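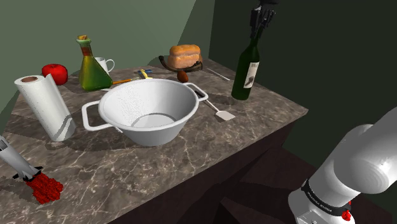 El equipo de robótica de Vemitz ha terminado la primera ronda de su comparativa de pinzas, y los resultados vienen con sorpresas de las buenas. Durante varias semanas, Esperanza Escobar e Imtiaz Rathnayake han enfrentado en simulación dos controladores, Zotent y Prerkia, con una misma tarea: agarrar una botella por el cuello en una encimera de cocina llena de objetos.

En total se lanzaron 1.403 intentos, 416 de ellos con cambios en la iluminación y en la posición de las cámaras. Prerkia se mostró más rápido en la aproximación, pero Zotent corrigió mejor la orientación de los dedos en los últimos centímetros – justo donde una botella alta y estrecha perdona menos.

«Llevábamos meses queriendo ver esto y es una gozada», cuenta Escobar. «Cambias el punto de vista y el mismo agarre te enseña un fallo que antes se te escapaba». 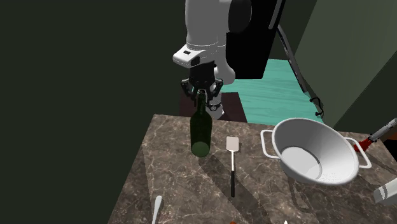

¿Se probará la comparativa con un brazo físico? El equipo tiene previsto hacerlo en agosto, con una tanda de 100 agarres por controlador y botellas de vidrio de distintos tamaños.

Antes de eso queda otra ronda virtual de 600 intentos, en la que Florencio Cuesta quiere incorporar la pinza de Sakalauskas, con dedos más cortos y un cierre más suave. También se revisará el ajuste de la muñeca, que en la primera ronda obligó a repetir varias series – un trabajo pesado que, según Rathnayake, ha dejado el simulador mucho más afinado.

Los datos de ambas rondas se publicarán juntos, con las configuraciones de cámara incluidas, para que otros laboratorios puedan repetir las pruebas.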